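**Review: Kneath parts organizer, small size**
Aug 30, 2019

I help with the student robotics club in Erndale, and since April we use this organizer for our sorting project. The students teach two robot arms to put bolts and nuts into the right bins. I paid 290 crowns for it in the Sudbridge shop.

The bins are a good size for our hardware. We keep big black bolts, steel nuts and a few small brass pieces in it, and the clear dividers let the students see what is where. For the arms the box is also fine, it is low enough that the fingers can come over the side.

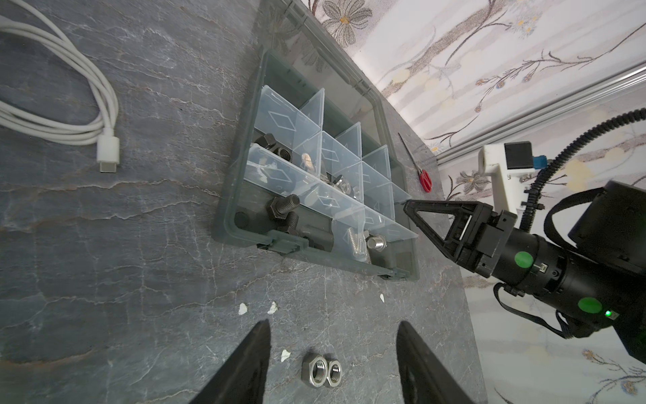

## What I like less

The frame is dark gray and only half transparent, so from the side it is hard to see what is inside. The box is also very light. On our marble table it slides when a finger pushes it, and after 187 tries we put rubber tape under it. Now it stays.

The latches are stiff. My younger students need both hands for them.

## Would I buy again

Yes, and I already ordered a second one for the team in Gremelitz. They wanted first the big model for 700 crowns, but it is too long for their table. I give 4 points from 5. One point is missing for the sliding.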